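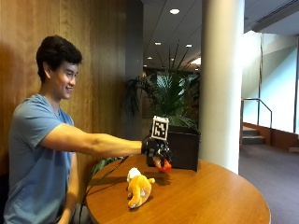

Brernano, September

I am now two weeks in the Hutside project and my right arm is tired in places where I did not know I have muscles. We are teaching a robot to put things into a box. You wear a glove with sensors, on top there is a white cube with a black and white pattern, and you do the task yourself with your own hand. Later the robot should learn from it.

I thought this would be easy, I have put things in boxes all my life. But my first 50 recordings were nearly useless. I moved too fast, and I changed my grip in the air without thinking, as one does. A colleague told me to move as if I was carrying soup. It helped.

The other thing is the cable. It goes from the glove down over the edge of the table, and after lunch I always forget it. On Wednesday I stood up to get a coffee with the glove still on my hand. The glove survived, my dignity less so.

Soft toys are harder for me than hard objects. They give way under the fingers, and every time they lie a bit differently on the table. With the small hard ones I am now at 68 good recordings in one afternoon, with the soft ones I was happy to get half of it.

Before this I worked with a remote control arm at Boser, with two joysticks and a screen. There I always felt a little bit behind my own hands. The glove is more natural – but you can't put it down and scratch your nose in the middle of a recording.

All together we have 3,785 recordings on the disk. Next week we start with cups, and I have already asked for a longer cable.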